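Notes from my call with Austra Baranauskienė, who holds the equipment budget at Ketero. They run a two-arm bench cell and want a second one next year. Written up fast, her words in quote marks, mine outside. Wed 30 November.

She had the cell open on her other screen while we talked. Bricks, a fork, the usual.
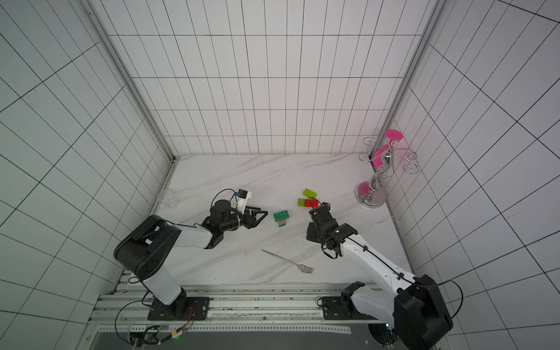
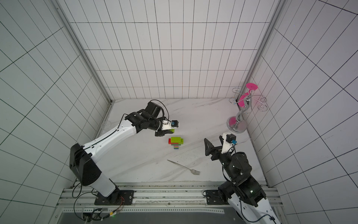 Left gripper has a bit of green in it in this one.
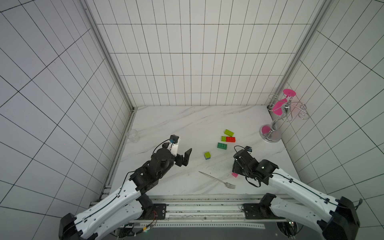
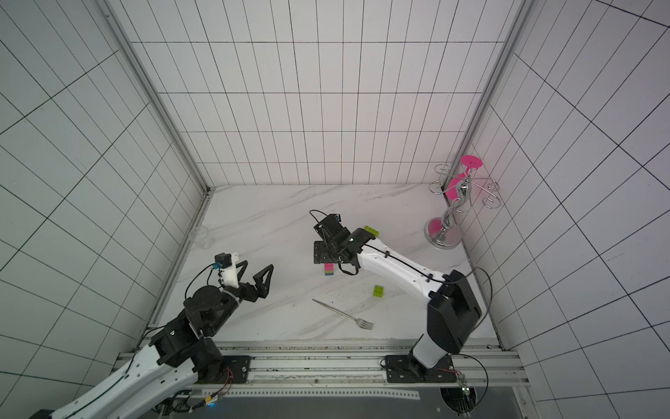
## What the first one cost, and what it should have

I asked for the number. She wouldn't give it, only the shape of it.

"The arms were the easy part. Two arms, one quote, one signature. Everyone in the building understood what they were paying for. Then I had to go back in July and ask for money for everything that isn't an arm."

Meaning? The rail. The frame posts. Cameras on the wrists, mounts for the cameras, cable. Walls.

"Yes, walls. I had put nothing down for walls. You want the same background every day or you're forever asking if it was the light. Somebody has to buy that and somebody has to put it up, and that's days of a person's time that I hadn't put down either."

So her first rule for the new sheet: one line for the arms, one line for the cell around them, and the second line gets filled in before anybody rings a supplier.

## Suppliers

Two bids on the table, Drudico and Utness. Drudico sell the lot as a package, Utness sell arms and wish you luck. She's leaning Utness.

"With the package you pay for a table we'd take off and put in the store room. I've already got a table I like."

But Utness are slow. 12 weeks from order, and that's if the grippers are in stock, which they weren't last time. She wants the order in before the year closes so the wait falls over the quiet months. If it slips to spring the old cell has to carry all the work by itself and there's no room for it to be down.

I asked whether she'd thought about second hand. Short laugh. She had. A dealer called Rimkutė offered a pair, good price, no paperwork on the joints.

"I can't put that in front of finance. How many hours have they done? He didn't know. Fine arms, maybe. I'd have bought one for parts."

## Spares

This is where she got going, I could barely type quick enough.

"Fingers. Buy fingers with the arms. Don't wait until you need them, you'll pay the carriage twice and sit there for the week in between."

Last time she paid 197 euros to have a parcel of fingers and screws sent express. The parts inside were worth less than that. She still has the invoice pinned over the desk.

Her list for the new order, as she read it out:

- spare fingers for both arms, same type as now
- one spare wrist camera, with its bracket
- camera cables, longer than you think
- a spare power supply
- mounting plates, because the old ones won't be made forever

Cables she came back to more than once. They loop over the wrist and back down the arm and every move bends them. She budgets them now like printer paper. A yearly amount, no discussion.

## The small stuff on the table

I wondered if she bothers budgeting for objects. Toy bricks can't be much.

"They're nothing. The fork is from the canteen, I think. But the person who sets the table out again after each run, that's the real cost, and it was on nobody's sheet. It was just coming out of somebody's afternoon."

For the second cell she's asked for half a post to cover resetting and cleaning. Cleaning is in there by name. She wants the tabletop wiped and the rail brushed down at the end of every day, and she wants it to be somebody's job. Expects to be cut back on this. Has a lower figure ready, didn't tell me what.

And clear things cost more time than anything else, she says. Cups, glasses. Pale table, pale walls, you lose them. She's put in for a lamp she can move, to try on the old cell first before buying one for the new. If it makes no diference she'll strike the line.

## Would she buy the same again

Mostly. Same arms, because the team know them and the spares fit both. Same rail along the front edge. She'd change where the electronics go, she'd like them boxed and off to the side where a person can get at them standing up.

"Ask me what I'd cut and I'd say nothing, but I'll be asked, so it'll be the stand for the laptop."

She's sending me the sheet when Utness confirm the price of the plates. Need to check with her wether the half post starts with the order or with delivery, I've written both down.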